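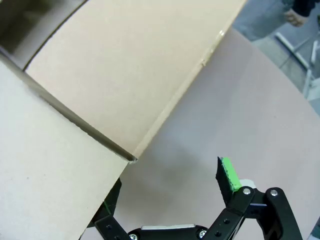

**Packing Project – Final Report**
Packaging and Materials, 11/13/24

So, my project is about cardboard boxes. When I told my roommate that, she asked if I was okay, and I get it, but I had been packing boxes at my part-time job for most of a year by then and I had opinions!

The job is at Clotik, a small shop that mails out yarn and sewing kits. We pack everything on regular tables in the back, and the boxes come in flat from a supplier called Tristateck. You fold them up, tape the bottom, fill them, fold the top flaps and tape again. Pretty simple. But the flaps get beat up, especially at the corners and along the cut edges, and I wanted to know if that matters once the box is closed, or if it just looks bad.

My question was: does a scuffed or creased flap make a closed box weaker, and does the way you fold the flaps change anything?

**What I used**

Plain brown single-wall boxes, all the same size, no printing on them. I got 151 from the shop because they were switching to a different size and my manager, Kirstin Purves, let me have the leftovers (thank you Kirstin, I know they took up half your closet before they took up half of mine). I also used one kind of tape the whole way through, a kitchen scale, a ruler, and bags of rice for weight. The rice was my idea and I'm kind of proud of it. It spreads out the way yarn does, and I could split it into 500 gram bags and add one at a time.

**How I sorted the boxes**

I went through every box before folding it and put it in one of two piles. "Clean" meant no damage to the flaps that I could see. "Worn" meant at least one flap had a scuff, a small tear or a crease that wasn't supposed to be there. This took way longer than I planned. A lot of boxes have a tiny rough patch on one edge, where the paper on the outside has lifted up a bit, and I kept going back and forth on whether that counted. In the end I decided that if I could feel it with my thumb, it was worn. Gavin Cruickshank, my lab partner for the first half of the semester, sorted the same boxes without seeing my piles and we disagreed on 11 of them. We left those out.

**Folding**

There are two ways people fold the top at work. Most of us do short flaps first, then the long ones, then tape down the middle. A couple of people do the thing where you tuck all four flaps over and under each other so the box stays shut without tape. I tried both. For the tucked boxes I didn't add tape at all, which maybe wasn't fair, but that's how people really use them when they're moving stuff between shelves.

One thing I noticed is that the first fold matters a lot. If you bend the flap slowly and right along the score line, it stands up straight and closes flat. If you just shove it, you can get a second crease a little way off from the line, and then the flap never sits right again. I ruined several good boxes learning this.

**Testing**

For each test I closed the box, set a board on top and added rice bags until the top sagged by one centimeter at the middle. I measured from the edge of the board with the ruler. I know a real lab would have a press for this. I had a dining table and a lot of rice.

**What happened**

Scuffs on the edge made pretty much no difference on the taped boxes. I really expected them to! Clean and edge-scuffed boxes sagged at close to the same weight, and the gap between them was smaller than the gap between two clean boxes on different days.

Extra creases were another story. A taped box with a stray crease across a long flap held around two bags less than a clean one, and the sag always started along the crease. Small tears were somewhere in between, but I only had a few of those, so I wouldn't trust it much.

The tucked boxes were weaker all over, and they also wore out. By the third time I opened and closed one, the corners where the flaps cross had gone soft.

**Problems**

My apartment got humid for about a week in the middle of this and the cardboard felt different, kind of limp. I didn't write down the humidity and I should have. I also did most of the folding myself, so if I have a weird way of folding, it's in all of the results.

If I keep going with this in April, I want to try the heavier Ultent boxes the shop is moving to, and I'd like to get my coworker Lindsay to do half of the folding. I've already told everyone at work to quit throwing out boxes with scuffed edges and to check the long flaps for creases before they tape.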